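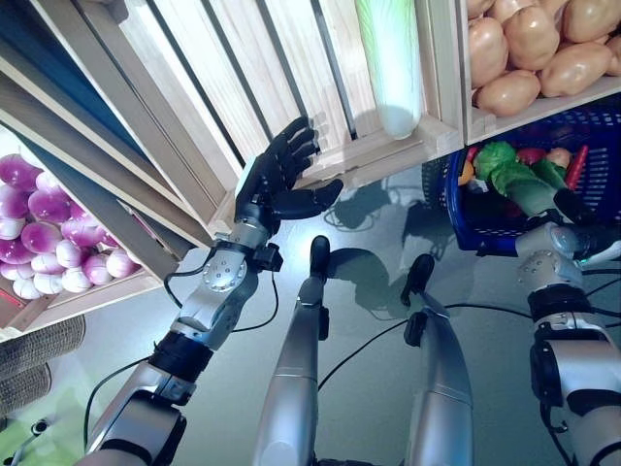

COMMUNIQUÉ DE PRESSE

Kidinard, le 16 déc. 2025

La savonnerie Erska ouvre les portes de son nouvel atelier à Kidinard

C'est avec beaucoup de joie, et avec un peu d'émotion aussi, que la savonnerie Erska annonce l'ouverture de son nouvel atelier de Kidinard, installé dans l'ancienne laiterie Cabrera, que bien des habitants ont connue en activité et dont les carrelages d'origine ont été conservés.

Il aura fallu 9 mois de travaux pour remettre en état la toiture, refaire l'électricité et aménager une salle de séchage digne de ce nom – les savons saponifiés à froid y reposeront désormais 38 jours avant d'être emballés à la main, comme nous l'avons toujours fait dans nos anciens locaux, devenus bien trop étroits.

La boutique attenante propose dès à présent toute la gamme, ainsi que cinq nouveautés imaginées pour l'occasion, dont un savon au miel et à l'avoine, très doux, et un pain de rasage au cèdre que nos clients nous réclamaient depuis longtemps. Les huiles viennent pour l'essentiel du moulin Briltalel, avec lequel nous travaillons depuis nos débuts et que nous remercions ici de sa fidélité.

Nous voulons aussi dire toute notre reconnaissance aux 1 262 personnes qui ont participé à la souscription lancée au mois de mai. Leurs coffrets de remerciement sont prêts et peuvent être retirés à la boutique, aux heures d'ouverture, sur simple présentation du courriel de confirmation ; les autres partiront par la poste.

Des ateliers d'initiation seront proposés aux petits et aux grands dès le printemps – le programme sera affiché à l'entrée et envoyé à toutes les personnes inscrites à notre lettre d'information.

Contact presse : savonnerie Erska, ancienne laiterie Cabrera, Kidinard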